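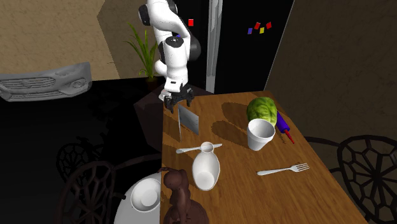 Workshop & Kitchen Tips: Equipment Planning

Budgeting for a kitchen arm

List the objects before comparing arms. A two-fingered gripper has to close on a cup, a rolling pin and a fork lying flat on the table, and the fork usually decides which fingers to order. Thin plates standing on edge need clearance on both faces.

Measure reach from the mount to the near edge of the table. If the arm stands behind the worktop, the front corners are the furthest points. Test layouts in simulation before paying for a cabinet or base.

Payload figures include the gripper. An arm rated at 1000 g with a heavy gripper may not lift a full dish.

Price the whole cell: arm, controller, gripper, mount, spare fingers. Tresberg and Plenex both quote the gripper separately. Allow 6 weeks for delivery and spread the cost over 36 months.

Keep 4 sets of finger pads in stock. Traian Marinescu's parts sheet, last revised in September, lists the sizes that fit Jastov fingers.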